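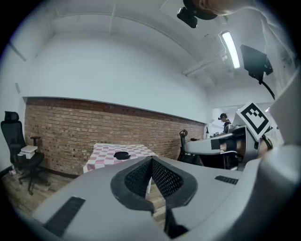 Trade Members' Forum > Deliveries and Relay Orders > Cut-off time for next-day bouquets

Tondinton_Flowers
Posted 10/28/24

Members are asked for their views on the proposed change to the relay cut-off. At present an order for next-day delivery may be passed to another shop until 16:00. The proposal would bring this forward to 14:00 from January. Our shop supports the change. Orders received late in the afternoon leave the receiving florist with whatever stock remains in the cold room, and the customer's first choice is frequently substituted.

M. Athanasiadis
Member

I must register my disagreement. The greater part of our relay trade is birthday orders, and a good share of those customers remember the date during the afternoon. An earlier cut-off would send them to the supermarkets. If substitution is the concern, the substitution rules should be looked at first.

Temevberg_Blooms
Member

We agree with the previous member in part. Would the proposer please confirm whether the change applies to funeral work? Our understanding is that sprays and wreaths already require 2 full working days.

Tondinton_Flowers

Funeral work is not affected. The existing notice period stands.
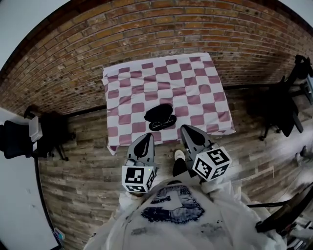 Checked cloth on the table, brick wall behind.

Amarachi Ibrahim
Relay Desk

For the information of members, the relay desk passed 1,000 next-day orders in the last quarter. Of these, 54 were the subject of a complaint, and 16 of those complaints concerned late delivery. The remainder related to substituted flowers or to missing cards. Members may draw their own conclusions, but the desk would ask that the figures be read with care, as the time at which each order was placed was not recorded.

M. Athanasiadis

I am grateful for the figures. Without the time of each order they do not support an earlier cut-off, and I would ask that the proposal be deferred until the times have been collected.

Bognár_Florist
Member

We cannot agree to a deferral. Our driver leaves for the outlying villages at seven in the morning and the bouquets must be tied the evening before. An order which reaches us at 15:55 means a member of staff staying on. Shops in larger towns may find this difficult to appreciate.

Temevberg_Blooms

Could a shop not set its own cut-off? The Tornik ordering screen already has a field for closing time. We have used it for bank holidays without difficulty.
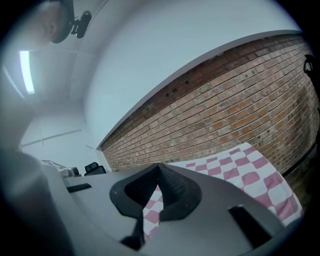
Grey housing with a black finger pad.

Amarachi Ibrahim
Relay Desk

The field may be used on any day. It must be changed before opening, and the sending shop will see the new time when it searches by postcode. Members who have not used it before should contact the desk for the instructions.

Bognár_Florist

That would meet our needs, provided sending shops read it. In our experience some do not, and telephone us regardless.

M. Athanasiadis

I would have no objection to individual closing times. I remain opposed to a single earlier time for all members.

Tondinton_Flowers

Noted. We will amend the wording of the proposal and post it again under a new heading. Members with comments on card messages are asked to use the separate thread.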